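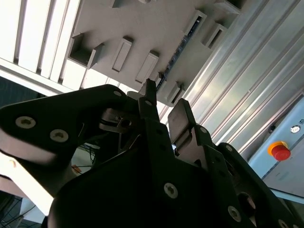

Plerkeo software sync, June
Notes by me again (I lost the coin toss)

Present: Berkay, Odile, Tamsin, Rui, Wen, me. Joined by phone for the first half: Marguerite from Fitel.

Started ten past two because the call wouldn't connect. Last time's notes were accepted with one fix: I'd written that the grasp server restarts by itself after a fault. It does not, Rui would like that known, and I've changed it.

1. Planner

Wen moved us over to the new collision checker and we spent a good half hour on it. The short version is that plans come back faster, and the arm now takes some very strange routes to get over the side of the PC case. Wen thinks the case model is too fat. We padded it by hand back when calibration was bad, then calibration got better and we all forgot about the padding! So the planner believes there's a wall where there's only air, and it goes up and over like it's climbing a fence.

Tamsin wanted to take the padding out completely. Berkay wanted to keep a little around the drive cage, where the cables stick up and the model knows nothing about them. We went back and forth and ended up agreeing with Berkay for now. Wen will put the padding values in the config file, one per part of the case, so we can stop editing the mesh every time somebody changes their mind (mostly me).

Also under this item: the planner timeout is 2 seconds in one launch file and 60 in the other. Which one you get depends on how you start the thing. I had no idea. Odile is going to make it one number in one place.

2. Perception
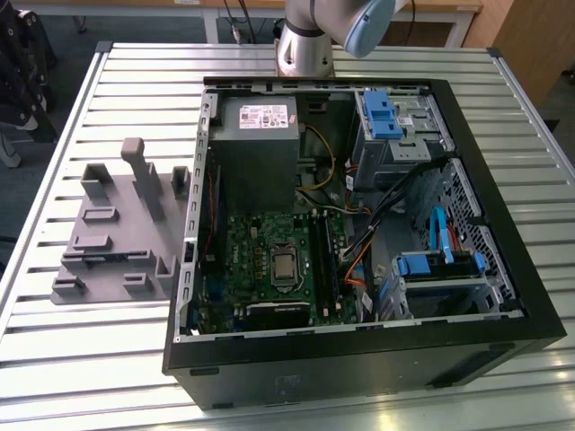
The Hurnilia branch is close to ready. Odile retrained on the newer set, nearly 2,000 labeled views, and she's a lot happier with how it finds the CPU socket and the memory slots. Cables are still the sore spot. The segmenter wants to merge a cable with whatever is under it, so a red wire crossing the board becomes a piece of board, and then the grasp scorer thinks it's a nice flat area to come down on. Not great.

Rui asked if we could just treat anything the depth camera sees above the board plane as keep-out. Odile said yes in principle, but the depth is awful on shiny metal and we'd end up with phantom keep-outs all over the power supply. I suggested we try it only inside the box around the socket, and she's willing to give it an afternoon.

Marguerite asked whether the label reader on the power supply is still in scope. Long discussion, which I'll spare you. It stays in, but all it has to do is return the brand and say how sure it is. Reading the small print is off the list until Fitel tells us they need it.

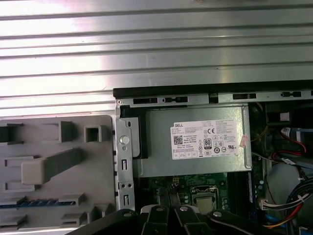 Wrist view over the open case, fingers above the motherboard.

Wrist camera exposure came up again, as it does every time. Anything ribbed and silver blows out toward white and the feature matcher gives up on that whole part of the picture. Tamsin has a patch that sets exposure from a region near the fingertips instead of the full image. She's been sitting on it because the region is hard-coded. We told her to merge it hard-coded and fix it later. She said "later" in a tone.

3. Control

Force thresholds: Berkay has split them so approach, contact and insert each get their own limit. Before this we had one limit for everything, set low enough to be safe and so low that the insert step kept bailing out. He'd like everyone to stop overriding it from the command line. I am guilty of this and have promised to behave.

The controller loop is supposed to run at 1,000 Hz and Rui's logs show it slipping whenever the point cloud viewer is open on the same machine. Easy answer: don't open the viewer on that machine. Better answer: Rui moves the viewer to the desk PC and pins the control process to its own core. He's doing both.
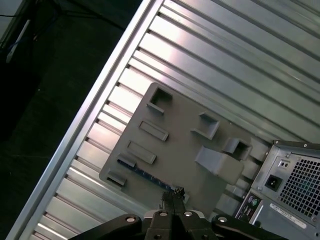
Control section written up with Berkay Güler

Fixture poses. We currently store the printed plate as one rigid pose and hang every slot and holder off it by offset, which is fine until somebody nudges the plate. Berkay's proposal is to re-locate the plate from the wrist camera at the start of each run, using the two square openings, and refuse to start if the result is too far from the stored pose. Everybody liked this. Wen asked what "too far" means and we don't have a number yet. Berkay will bring one.

4. Tooling

Yüksel (the log browser, for anyone reading who's new) now lets you scrub video and joint states together!! I'm very excited about this and said so at length. Known problem: it eats memory on long recordings, so close your tabs.

To do
Wen: padding into config
Odile: single timeout, depth keep-out near the socket
Tamsin: merge exposure patch
Rui: viewer off the control machine, core pinning
Berkay: plate re-locate, tolerance number
Me: stop overriding force limits, update the restart page

Finished at 3:40. Next one same room, Odile takes notes.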